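Clulodmont Says a Bed Runner Is Worth Nine Dollars a Night

ESVILLE – Guests at the Clulodmont, the 47-room hotel on the north side of Esville, will find something extra on their beds from November: a strip of cloth across the foot.

The hotel calls it the Musis finish. It consists of a wide runner, one patterned cushion and a set of written instructions for the housekeeping staff on how the two should sit. Rooms with the finish will be sold as "Restful Plus" at nine dollars above the standard rate. The mattress is the same one as before. So are the sheets, the hotel confirmed when asked.

Musis, the supplier, says in its brochure that a dressed bed "prepares the guest for deeper sleep." The brochure cites a survey of 32 travelers. It does not say who they were, how they slept, or whether they left the runner on the bed when they got into it.
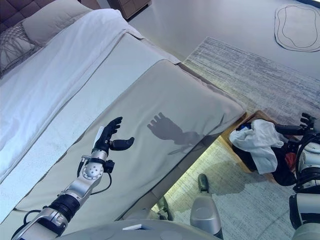 Issue 19, page 4

The look is plain enough. A beige-gray runner with a thin, darker piping along its edge goes over white bedding and hangs down the side, and a cushion with wavy, branch-like lines sits by a pale pillow against a dark tufted headboard. It is tidy. Whether it is worth nine dollars is another matter, and the hotel's answer keeps changing.

At first the runner was there to protect the bedding from suitcases and shoes. Later, manager Lærke Norðdahl told this newsletter that it was "mainly about a feeling of arrival." Asked whether guests could have the feeling of arrival at the old price, she said the rates had been set by the owners, Limsakul, and she would pass the question on. Limsakul has not replied.

Then there is the laundry. Sheets at the Clulodmont are changed between guests. Runners and cushions will be washed "on a rotating schedule," according to a notice posted for staff. Norðdahl would not say how long one rotation takes, only that it meets the hotel's own standard. The standard is not published.

The order came to $2,891, a figure Norðdahl gave freely and seemed pleased with. At nine dollars a room, the hotel would not need many busy weekends to get it back, and nothing in the plan says the charge goes away once it has.

Guests who would prefer a bare bed can ask for one at the front desk. The runner will be taken off and put in the closet – the nine dollars stays on the bill.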